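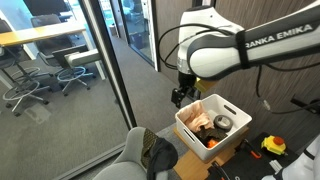
오늘의 작업 자리. 흰 통 위에서 대기 중인 그리퍼.

2020년 12월 15일 화요일 | 글쓴이: 데스피나
인쇄하기 | 이메일로 보내기

드디어 시연 데이터 700개를 넘겼어요! 9월에 시작할 때만 해도 금방 1000개 채울 줄 알았는데, 역시 제 계산은 늘 낙관적이네요 ㅎㅎ

요즘 모으는 건 통에서 물건 꺼내기예요. 분홍색 천, 회색 덕트 테이프, 짙은 갈색 천 같은 걸 통에 넣어 두고 팔을 직접 조종해서 하나씩 집어 올립니다. 그 과정을 통째로 기록해서 모델한테 보여 주는 거죠. 테이프는 옆으로 누워 있으면 그나마 쉬운데, 천은 정말... 구겨진 모양이 매번 다르니까 어디를 잡아야 할지 저도 한참 고민해요. 갈색 천 밑에 작은 주황색 물건이 깔려 있는 배치도 일부러 넣고 있어요. 천부터 치워야 잡히는 경우를 모델이 꼭 봤으면 해서요.

지난번에 213개를 한꺼번에 버린 얘기 했던가요? 제가 너무 익숙해져서 늘 같은 방향으로만 접근했더니, 학습한 정책이 통을 조금만 돌려놔도 허공을 집더라고요 ㅠㅠ 그 뒤로는 한 번 끝날 때마다 물건을 다시 섞고, 통 위치도 조금씩 바꿔요. 로나 에이트컨이 "망설인 것도 지우지 마"라고 해서 잡았다 놓친 시연도 따로 표시만 하고 남겨 둡니다(이게 나중에 도움이 될지는 저도 궁금해요).

비상정지 버튼은 팔 옆 검은 받침에 올려 뒀어요. 두 시간쯤 하면 집중력이 뚝 떨어져서 그때는 무조건 쉽니다. 목도 뻐근하고요. 남은 건 연말까지 조금씩 채우고, 다음 글에는 스코바리 쪽에서 돌려 본 첫 학습 곡선을 올릴게요.

댓글 3

제시 드러먼드: 천은 모서리부터 잡으세요, 아니면 가운데를 푹 집으세요? 저희는 그걸로 아직도 싸워요 ㅋㅋ

데스피나: 가운데 푹이요! 모서리는 찾다가 시간 다 가요.

구로다 요시노리: 실패 시연 비율도 다음에 알려 주세요. 213개는 진짜 아깝네요.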